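Hi, I'm Linnea, and I'm looking for nine people who own too many small things. I run Draklow, a one-room sorting and swap workshop, and from January we're trying out a new evening group for folks whose drawers won't close anymore. You know the drawer I mean! The one with the tape, the adapter for a country you visited once, the clock that needs a new battery (or needs throwing out, who can say).

If that made you wince a little, please keep reading.
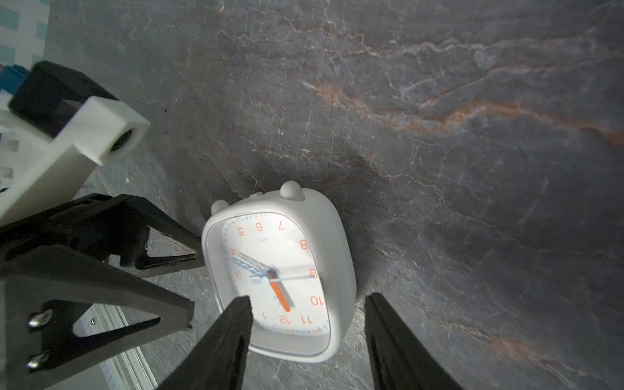
*White alarm clock, orange numerals. Keep, fix or swap?*

**What you'd be doing**

We meet for 12 evenings. Each time you bring one shoebox of odds and ends from home, tip it out, and sort it with a partner. You'll write down what each thing is, where you last used it and where it's going to live from now on. After that we put the kettle on and trade. I can't pay much, but everyone gets $20 an evening and as much coffee as they can stand.
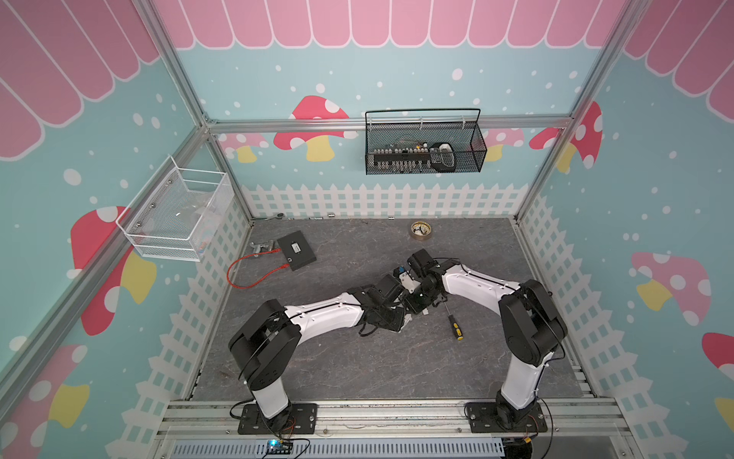 My own weak spot is tools. I'll buy a second one before I'll go look for the first, and then I find both in the same coat pocket. So we do a whole evening on what I call the strays, meaning anything that should have a home and doesn't: a screwdriver with a black and yellow handle, a roll of tan tape, a faucet fitting sitting next to a flat black box. And then there's the basket question. I love a wire mesh basket on a wall, but a basket can turn into a drawer you hang up, so we'll talk about that too (bring opinions, I have plenty).

**Who I'm hoping for**

Anybody over 18 with a shoebox. Renters, parents, people who just moved, people who haven't moved in forever. You don't need to be handy. You do need to be okay with a stranger asking why you have four phone chargers.

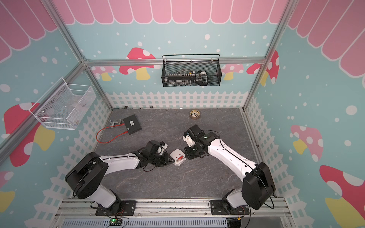

Ermelinda Rocha wrote to ask if she could bring her late husband's workbench leftovers, and whether she'd have to give any of it away. She said she mostly wants company while she goes through it. Yes to the first, Ermelinda, and no to the second. You take home whatever you want to take home, and the same goes for everybody else.

**The practical stuff**

The room is up one flight of stairs and there's no elevator, sorry. Belmiro Paiva runs the swap shelf, so if you have something bulky, check with him before you haul it over.

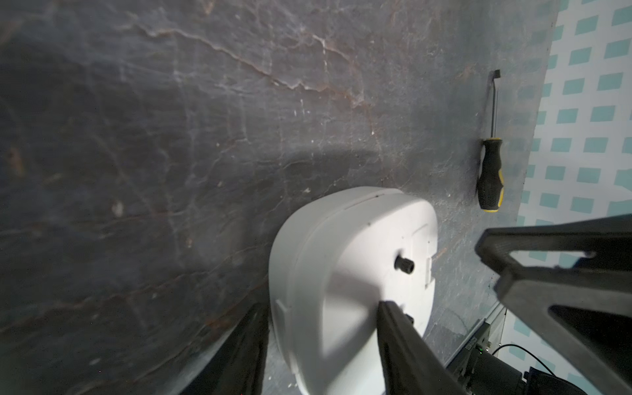
Please leave paint, loose blades and anything leaking at home. Things with batteries are fine, just take the batteries out first and put them in a separate bag with your name on it. Labels and pens are on me.

To sign up, drop a note through the Draklow door with your name, a phone number and one line about the oddest thing in your drawer. I'll call everyone back, even if the group is full by then!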